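5. Making a Set Custard in the Gernitz Water Bath

Read Section 4 (Filling and Levelling) before you begin. The quantities given are for the standard tray of the Gernitz bath. Users of the smaller Gasser tray should halve them and check the custards earlier.

5.1 Preparing the mixture

1. Stand the bath on a flat, heat-resistant worktop and fill it to the lower line with warm tap water.

2. Turn the dial to setting 2 and close the lid. The indicator lamp goes out when the water has reached temperature.

3. Warm the milk and cream in a heavy pan until steam rises from the surface. Do not allow it to boil.

4. Stir the egg yolks and sugar together with a wooden spoon. A whisk may be used, but the froth it raises must be skimmed off before filling.

5. Pour the warm milk over the yolks in a thin stream, stirring throughout, and strain the mixture into a jug.

Note: Vanilla pods should be split and left in the milk during step 3. Extract is added at step 5.

5.2 Filling and cooking

6. Fill each pot to 1 cm below the rim and cover it with a square of foil.

7. Lower the pots into the tray, leaving a finger's width between them. Water should reach halfway up the sides.

8. Close the lid and set the timer for 36 minutes.

CAUTION: Steam escapes from the rear vent during cooking. Keep hands, cloths and electrical leads clear of it.
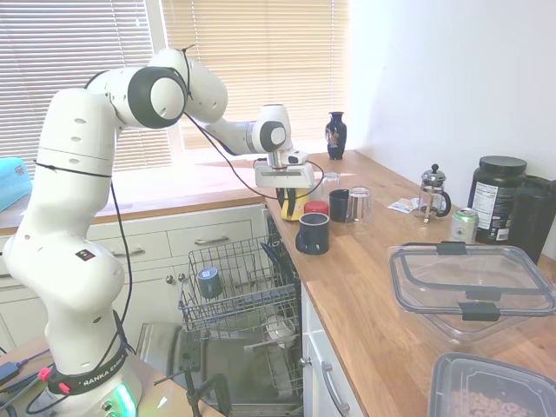
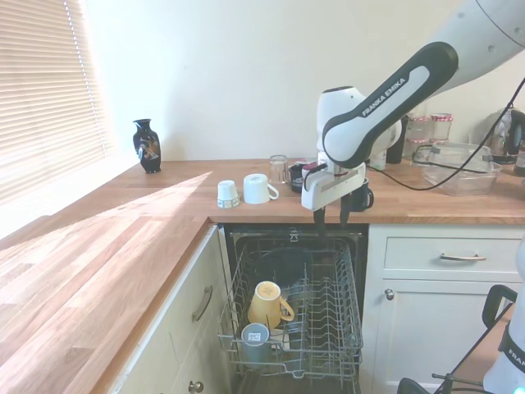
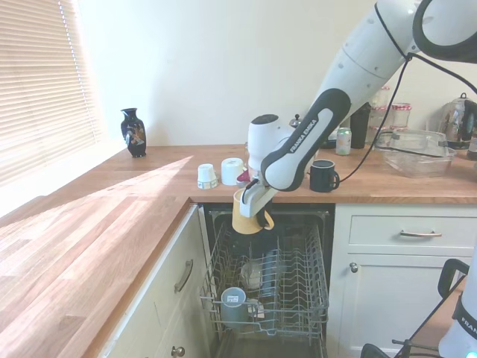 Kitchen counter with robot arm.

9. When the timer sounds, lift the lid away from you and tilt one pot gently. The custard is ready when the edge is firm and the centre trembles. If it still runs, allow a further 2 minutes and test again.

10. Remove the pots with the tongs supplied and cool them on a rack before chilling.

5.3 Faults in the finished custard

Small holes or a grainy texture — the bath was too hot, or the pots were left in too long. Reduce the dial by half a setting.

Watery layer at the base — the yolks and milk were not fully combined at step 5.

Skin on the surface — the foil was loose or missing.

5.4 After use

Switch off at the wall and leave the bath to cool with the lid open. Drain it through the front tap. In hard water areas, descale the tray with Brakham powder after every 64 hours of cooking, following the directions on the tub. Do not use wire wool.

Recipe quantities in this section were revised in October by Eleri Gape of the Drendville test kitchen.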